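Hire & Support > Hand-held Grippers > FAQ
August 11, 2024
By Karim Majali

Common questions on hiring the Pundetti hand-held gripper kit. Prices are unchanged from July. 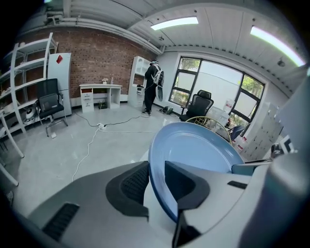
USING THE KIT

Will the grippers hold tableware?
Yes. The fingers have textured pads and will take a plate by the rim. Glazed plates are fine, but please don't use cracked ones.

Do I need both grippers?
Not always. The standard hire includes 2, and you can work with one if the job allows.
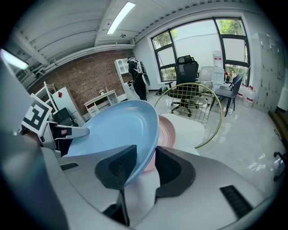 A light blue plate held by the rim, with a pink one behind it.

HIRE AND RETURNS

How much does it cost?
A week's hire is £121. The kit costs £1,119 to buy, with carriage from our Cekow depot included.

How long do the pads last?
We suggest changing them after 1,000 grips. Spare pads can be ordered from Hawthorne or Kumberg
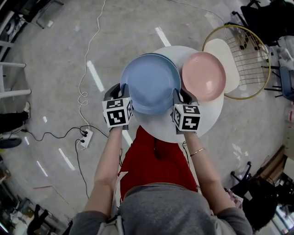 and are normally posted the next working day. Send the old pads back with the kit.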